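Home | Products | Service | Newsletter | Contact

Filter season, and a few words on the new Ongart cartridge

May 16, 2020
By Davoud Hashemi
5 comments

Hello again from the service bench at Gridus. I had meant to write this one in January, when the first of the new cartridges came in, but then the move to the bigger room in Biswood swallowed up most of the winter and I kept putting it off. My apologies to those of you who have been asking. I do read every message, even when I'm slow to answer, and quite a lot of what follows comes straight out of your emails and phone calls.

Most of you know the Ongart already. It's the small fume extractor that sits under the bench and pulls smoke away from the soldering iron through a flexible arm. We have been selling and servicing it for years, and on the whole it is a patient little machine that asks for very little. What it does ask for is a clean filter, and that is the part we have changed. The old setup used a flat pad on top and a separate carbon tray underneath, and the two were held down by a metal frame with four thumbscrews. It worked well, but I lost track of how many of those thumbscrews I found rolling around inside the fan housing when a unit came back to us (and I have dropped one or two in there myself, so I'm not pointing a finger at anybody).

The new cartridge is a single round piece. The fine filter and the carbon are bonded together inside one shell, and the whole thing drops into the top of the unit and locks with a short turn to the right. There are no screws and no frame. If your Ongart was built with the removable lid, you can convert it with the Eto adapter ring, which goes on once and then stays there for good. The older units with the hinged lid need a new top plate as well. We keep those here, and I'm glad to fit one for you if you would like to send the machine in. Please take the old filters out before you pack it, and tape the bag shut. The last one that arrived with its filters still inside had shaken carbon dust into every corner of the carton, and I was wearing a light shirt that day.

Now, how often should you change it? I get this question more than any other, and I wish I had one number I could give everybody. A bench that solders a few connectors each morning and then goes on to testing will be kind to a cartridge. A bench that runs all day with a heavy flux core is another story. What I suggest is that you look at the gauge on the front panel. With a fresh cartridge the needle rests near the left side of the dial. As the filter loads up, it creeps over, and when it reaches 45 it's time to order. You'll still have some working life left at that point, so there is no need to stop what you're doing, but please don't wait until the operators tell you they can smell flux. By then the fan has been working too hard for a good while, and a fan costs a great deal more than a filter.

One thing the gauge can't tell you about is the carbon. The needle only knows how hard it is for air to get through, and carbon can be used up while air still passes through it quite happily. So if you notice a smell and the needle is still sitting low, trust your nose and change the cartridge anyway. A customer called me about exactly this in the winter. She was sure her gauge was broken, and we spent a long and very pleasant half hour on the phone before I thought to ask how old the carbon was. It was old!

A word about the prefilter too, while I have you. There is still a thin washable mesh at the mouth of the arm, same as before, and it's still the cheapest way to make everything behind it last longer. Rinse it in warm water with a drop of dish soap, shake it out, and let it dry completely before it goes back. I keep two for each arm so one can be drying while the other works. Some people blow theirs out with compressed air instead, and I understand the temptation — it's quick, and the hose is right there — but it drives the sticky part of the residue deeper into the mesh, and it puts the loose part into the air you were trying to clean in the first place.

Fitting the new cartridge is where most of the calls have come from, so let me go slowly. Switch the unit off and give the fan 30 seconds to run down. Wipe the seat with a dry cloth, and run a finger around it to feel for crumbs of old gasket. Lower the cartridge straight in with the arrow facing you, press down evenly with both palms, and only then turn it. 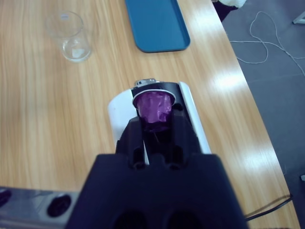
A cartridge that is a little crooked will still turn most of the way, which fools people, and then it whistles. Before you put the lid on, bend down and check the edge all the way around. You want the lip to meet the housing with no gap on any side. The purple capsule in the white coffee machine is sitting just the way I mean, down in the black opening with its thin white rim flush against the housing. If one side of your cartridge stands higher than the other, back it out, wipe the seat again and start over. Please don't lean on it. The locking tabs are plastic, and I have replaced 3 adapter rings this spring that had been persuaded with the heel of a hand.

Once it is locked and the lid is on, switch the fan to its lowest setting and listen for a moment. It should be a steady hum. Then bring it up to your usual speed and make a small mark on the dial where the needle settles, with the date on a bit of tape beside it. That mark will be different from one bench to the next, depending on how long your arm is and how many bends are in it.

Single cartridges and packs of 5 are both on the shelf in Biswood now, and the Eto rings ship the same day if we hear from you before lunch. Old flat pads and carbon trays will stay in stock for those of you who would like to keep your machines as they are. When you write, please include the serial number from the plate on the back of the unit, and tell me which lid you have.

Shared 45 times | Previous item | Next item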